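Nirneo Build FAQ

Nirneo is a small desktop robot arm I've been building at home, on and off, for longer than I planned. I post about it in a few places and the same questions keep coming back, so I've gathered the answers on one page. If yours is missing, use the contact form at the bottom of the site. I love getting these, so please don't be shy!

What is Nirneo, in one paragraph?

A tabletop arm with a two-finger gripper and a little camera near the wrist, driven by hobby servos and bolted to aluminium extrusion. It picks up light things and puts them somewhere else. On a good evening it does that over and over without any help from me, and I still sit there grinning like a kid at a train set.

Are you an engineer?

No. I could solder badly and write a bit of Python when I started. I can now solder a bit less badly. Most of what I know came from other people's build logs, and from breaking things and having to read the data sheet afterwards.

Is it a kit?

Partly. The first version was a Ravar kit, and I'd still point a beginner that way. The printed joints were decent and the instructions had proper drawings. Since then I've swapped out the base, both shoulder brackets and the whole gripper, so there isn't much Ravar left in it. The name Nirneo belongs to my version only. Please don't email Ravar about it, they'll have no idea what you mean.

Where do you work on it?

At home, in a corner, on a stone-topped table. A friendlier surface would be timber, because you can clamp and screw into it, but stone is heavy and flat and doesn't wobble when the arm swings. I do the cutting and drilling at the Vellport shared workshop, where there's a drop saw and a drill press and much better dust extraction than my vacuum cleaner.

Why aluminium extrusion?

Because I change my mind a lot. With slotted profile you loosen two bolts, slide the part along, tighten up again, and you've redesigned your robot in five minutes. I get mine from Brouwer, who will cut to length, though I usually buy longer pieces and cut them at the workshop so I have offcuts. You always want offcuts. Buy more T-nuts than you think you need as well. I ordered a bag of 100 and felt silly about it, and I've since ordered another.

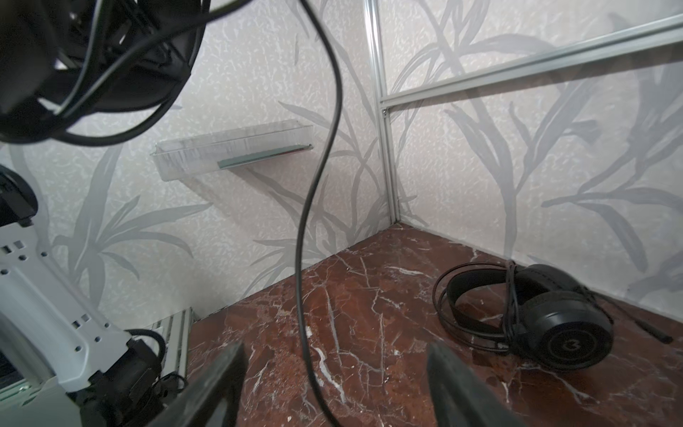
How do you handle the cables?

Cables are the part I get asked about most, and the part I've redone most often. The rule I've settled on is that anything crossing a moving joint needs a loop of slack, and anything that doesn't move should be tied to the frame. I'm much better at the first half of that rule than the second. The long black cable sagging down through the middle of the corner, almost to the marble, is the sort of thing I should be clipping to the upright, and the tangle higher up could do with an hour and a packet of hook-and-loop ties. If you're starting fresh, run your cables along the slots in the extrusion from day one. Leave the ties a bit loose until the arm has been through its full travel, then snug them up. Label both ends, too. Masking tape and a marker is fine.

Do loose cables cause real trouble?

They can, in two ways. A cable that's too short will tug at a connector until it fails now and then, and a fault that comes and goes is the worst kind to chase. I once spent most of a weekend blaming my code for a plug that was half out. The other problem is snagging. The gripper will happily close on a cable if one hangs in its path, so I move the arm slowly through any new routine before I let it run at normal speed.

What are the gripper fingers made from?

Mine are printed. I've been through a ridiculous number of shapes – hooked ones, flat ones, one pair like duck bills that I was sure would be brilliant. The plain, slightly tapered ones won. For grip I've tried cut-up bicycle tube, silicone baking mat and the stuff you line drawers with. Drawer liner is cheap, easy to replace and surprisingly good, so try that first.

Why put the camera near the wrist?

It goes where the gripper goes, so the arm gets a close view of whatever it's about to pick up. The downside is that the fingers take up the bottom of the view, and being so near the lens they come out blurry. I thought that would be a problem and it hasn't been. Having the fingertips in view helps with lining up. You do lose the overall view of the table, so a second, fixed camera is worth having if you can spare a port.

Does the background matter?

It does if you're doing anything clever with the video. My early colour-matching code got very excited about shadows. If you can, test against more than one background and under more than one kind of light. Late afternoon sun through a window undoes a lot of confident work.

How strong is it?

Not very! It will lift 76 grams at full stretch and hold it there without drooping. Closer in, it manages more, but I don't like to push it, as the shoulder servos get warm. Anyone who wants a robot to carry their coffee should look at something with gears much bigger than mine.

How loud is it?

Louder than you'd guess from the size. Hobby servos whine when they hold position, and a hard table carries the sound. Rubber feet under the base took the edge off. I still don't run it after 10 pm, as I like my neighbours.

What software does it run?

A small control program in Python on an old laptop, talking to the servo board over USB. There's a recording mode where I guide the arm through a movement by hand and it plays the movement back. That was the first big thrill of the whole project, and I'd suggest getting to that stage before you try any vision work at all. The inverse kinematics came later, with a lot of muttering.

Is it safe around kids and pets?

Treat it like a power tool. It's small, but it pinches, and it doesn't know you're there. I have a big red switch that cuts power to the motors, within easy reach of where I sit, and I fitted that before I fitted the gripper. The arm is never left switched on when I'm out of the room.

How long would it take me?

I logged 40 hours to get the first version moving, and then I stopped logging because I didn't want to know. Someone handier than me would be quicker. Give yourself longer for wiring than for assembly.

Can I have the files?

Yes, and please change them! The brackets and finger shapes are on the downloads page, along with the parts list. The shoulder bracket is version 2. If you grabbed version 1 before June, swap it, as the lower screw holes were too close to the edge and mine cracked. The control code is there too, with comments that range from helpful to desperate.

What's next?

A turntable base so it can reach behind itself, and a better cable run up the back of the frame. I've also got a box of larger servos that I bought on a whim and haven't opened. If you've built a turntable that doesn't wobble, send me photos of the bearing.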